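Farina Survives Wedding, Loses Hotel, Gets Renewed

May 26, 2019

The long-running evening serial Farina will be back for another season in December, its producers have confirmed, ending a month of worry among viewers who had started writing letters. Episode 547 aired last night and closed with the bride, the groom and the groom's presumed dead brother all standing at the same altar. The priest asked if anyone objected. The credits rolled before anyone could be picked.

For those who gave up somewhere in the second hundred, a short catch-up. Farina still runs the hotel at Grikport, or did until Tuncel tricked her into signing it over inside a stack of catering invoices. She has lost her memory twice and got it back once. Her mother-in-law, who was poisoned in the winter, is feeling much better and has taken over the kitchen, where everyone eats what she serves without a second thought.

The renewal comes with 30 new episodes, a modest order for a show that once needed nine of them to get a character down a staircase. Head writer Berhanu Bogale said the shorter run would force the story to move faster. He then described a plot in which Farina waits for a phone call.

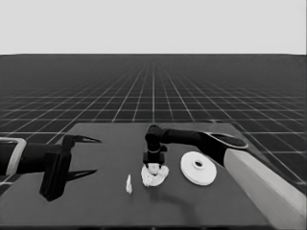 Vicente Troncoso wrote in within minutes of the announcement to say that he would watch all of it, as he always has, but that if the brother is a twin again he wants it noted that he guessed first. He also asked what became of the baby. It was left with a neighbor in the spring and has not been mentioned on screen since, though a crib could be heard creaking in one episode.

Bogale would not be drawn on the baby. He did allow that the brother is "mostly" who he says he is, and that the truth about the fire at the boathouse will come out early in the season. Viewers have been promised the truth about the boathouse before. Last time it was a dream, and the time before that the witness fell into the harbor while clearing his throat.

The show's network, Valtitz, had gone quiet about the serial's future after moving it to a later slot to make room for a singing contest. The contest has since been dropped. A petition to save Farina closed with 3,484 signatures, several of them from people who share names with the show's villains.

There will be one change behind the scenes. Phone company Simotel has signed on as sponsor, which may explain why Farina, who spent the whole of last season locked in a cellar with no way to reach the outside world, now turns out to have had excellent reception.

The wedding itself resumes tomorrow at the usual time. According to the listing, the episode is called "An Answer," and it will be followed by a second part called "The Question." The network is also planning a party for episode 600, by which point the priest should have finished.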